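How to Clear and Clean a Wooden Work Table

My work table collects things the way a porch collects leaves. By the end of April I could barely find room to set down a cup of tea, and every time I needed the mouse I had to go looking for it behind a pile of packages. So I finally sat down and worked out a routine, and it has held up well enough that my friend Anika Strickland asked me to write it out for her. I've added a little more than she asked for (I always do).

Give yourself 37 minutes the first time. After that it goes much faster, I promise!

Start with the small things. The mouse, pens, markers and little bottles are what make a table look busy, and they're easy to knock to the floor once you start wiping. Put them all together in one box or on a tray. Don't sort them yet – you'll only get distracted, and there's plenty of time for that later.

Next come the flat and bulky things. Boards, bagged goods and anything still in its plastic can go toward the back while you do the front half, then you swap. A wire rack can stay put until last, as it's light and you can lift it with one hand.

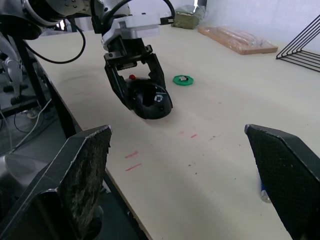
What takes marker off a light wooden tabletop?

Rubbing alcohol on a soft white cloth, dabbed on gently and wiped along the grain. Try it first on a spot underneath, as some finishes turn cloudy.

If a streak is stubborn, let the cloth rest on it for 9 seconds and wipe again. I go over each mark up to 4 times before I give up and leave it for another day. Please don't reach for a scouring pad. I did that once on my old table, the one I named Morgan, and the dull patch was there until the day I gave it away.

Scuffs and specks usually come up with warm water and one drop of dish soap. Wring the cloth out until it's barely damp, wipe, and dry the wood right away with a clean towel.

Now the mouse. Unplug it or switch it off, then wipe the shell with a cloth that has just a touch of alcohol on it. Run a dry cotton swab along the edges of the buttons, where the crumbs like to hide, and turn it over to do the feet as well.

Once the wood is dry, bring things back one at a time, with whatever you use daily nearest your hand. Packages you haven't opened in a month can go in a cupboard – mine went in the hall.

– Rosalind Ostrowski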